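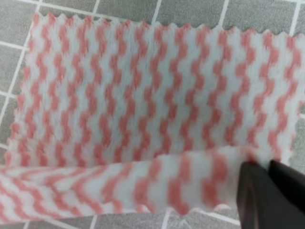

Folding fleece on the tiles at Skirov's workshop, seen from the wrist camera.

Skirov puts two grippers through the fleece test

September 2019

Anyone who has ever tried to pick up a single layer of fleece with a pair of kitchen tongs will have some idea of what the small team at Skirov has been up to since July. The workshop has been comparing two grippers on the same robot arm, and the job it chose for them is one most of us do at home without a second thought — folding a piece of cloth.

The two on trial are the Fullia, a plain two-fingered gripper with stiff, flat-sided fingers, and the Zistik, whose fingers have a softer pad and a little more give in them. Each was given 125 attempts at a single fold, on a tiled floor, with the cloth laid out flat at the start and the wrist camera looking down over the fingers.

Natalina Costa, who ran the trial, says she went in fully expecting the softer gripper to walk away with it, and was rather pleased to be wrong. The Fullia finished 21 folds ahead.

"Fleece is a forgiving sort of cloth once you have hold of it, but getting hold of it is the whole battle," she said. "The soft pads kept sliding up over the pile. The stiff ones dig in a bit, and then they've got it. I did feel for the Zistik, because it had been lovely with cotton the week before, it really had."

The cloth itself got people talking as well. It is white with salmon-pink zigzags and has a pinked edge, and Ehab Saber, who looks after the camera side of things, grew very fond of it. The stripes change direction where the cloth turns over, he explained, and that makes it much easier to follow a fold on the screen than it would be with a plain white piece. The little teeth along the edge were more of a nuisance, and he spent a good few evenings teaching the software to treat them as one line.

There were grumbles too. The camera sits so close to the fingers that the lifted flap tends to go blurry, and Ehab would like to try it a touch higher up the arm — 50 millimetres would do, he thinks, though that means a new bracket and some patient rerouting of cable. The trial produced 3,327 pictures in all, and he has been through every one of them, mostly with a cup of tea to hand.

Next on the list is a change of controller. The arm will be switched over to the Song, and both grippers will have another go at the same fold, followed by towels if time allows. Natalina says the Zistik will be going first.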